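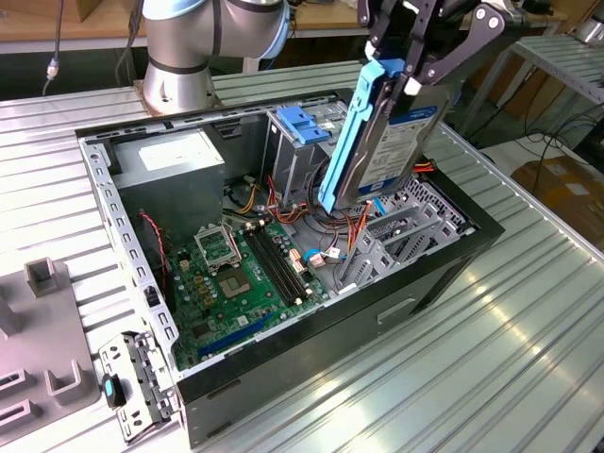

An open desktop case and a hard drive in its blue caddy.

I met the owner of Muvby, a little repair and data recovery shop in Ustham, because I had 36 months of baby pictures on a laptop that wouldn't start. We got talking, I came back with coffee, and two hours later I had filled half a notebook.

She began by fixing her neighbors' computers at the kitchen table. "I charged them in pie," she told me. "Then I ran out of freezer."

Most of her customers want their pictures back, or their tax papers (December is quiet for taxes, so I got lucky with my timing!). One man had nearly 3,000 letters to his wife saved on a single old drive – no copies anywhere. "I didn't sleep well that week," she said. "I don't read what I recover, but he told me what they were, and then I couldn't stop thinking about it."

Did he get them back? "All but four. He said those were probably the boring ones."

I asked what she'd like people to do differently, and she laughed at me, kindly, and pointed at my laptop. "Keep two copies. Put one at your sister's house. And if a drive starts clicking, turn it off and leave it off. Please don't put it in the freezer."

She does her own backups on the first of the month, with the radio on. I've put mine on the calendar too, right next to the rent.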